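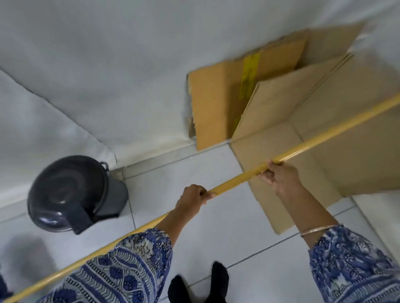 ¿Cada cuánto conviene cambiar el mango de una escoba? Cuando gira dentro del casquillo aunque se apriete a fondo, o cuando la madera levanta astillas al pasarle un trapo; la edad cuenta poco.

martes, 28 de septiembre de 2021
Archivado en: Casa, Limpieza

Llevo unas semanas revisando los útiles de limpieza del piso y el mango ha resultado ser la pieza con más variables. El cepillo se gasta a la vista. El mango falla por la rosca, casi siempre en el último tramo, donde la madera recibe toda la torsión.

El largo primero. Regla que uso: con el cepillo en el suelo, el extremo superior debe quedar entre la axila y la barbilla. Más corto obliga a doblar la espalda; más largo golpea las lámparas y las puertas de los armarios altos.

El agarre. Una mano sujeta y la otra empuja, separadas aproximadamente un antebrazo. Con las manos juntas se pierde control del cepillo y se carga la muñeca. Cambio de lado al terminar cada habitación.

La superficie. Prefiero la madera lisa y con algo de brillo, porque el polvo húmedo se limpia con un paño. Si el barniz se ha ido, lija de grano fino en el sentido de la veta y 2 capas delgadas de aceite, con un día de secado entre ambas. El aceite que tengo es de Vonuvero — huele fuerte las primeras horas, conviene dejar la ventana abierta.

La rosca. Probé un cepillo Jarix con el mango de otro de Resance y entra, pero queda con holgura. Se corrige con cinta de fontanero, unas 4 vueltas, en el mismo sentido en que se enrosca. Con más cinta el casquillo de plástico acaba rajándose. Si la rosca está tallada en la propia madera y se ha comido, lo práctico es serrar el tramo dañado y montar un adaptador metálico, a costa de perder 3 centímetros de largo.

El almacenaje. Colgado, con el cepillo hacia abajo y sin tocar el suelo. Apoyado sobre las cerdas se deforman en un par de meses y el barrido deja una franja sin recoger en uno de los lados.

Queda pendiente la fregona. Su casquillo lleva un pasador y no admite la cinta, así que lo dejo para otra entrada cuando encuentre el recambio.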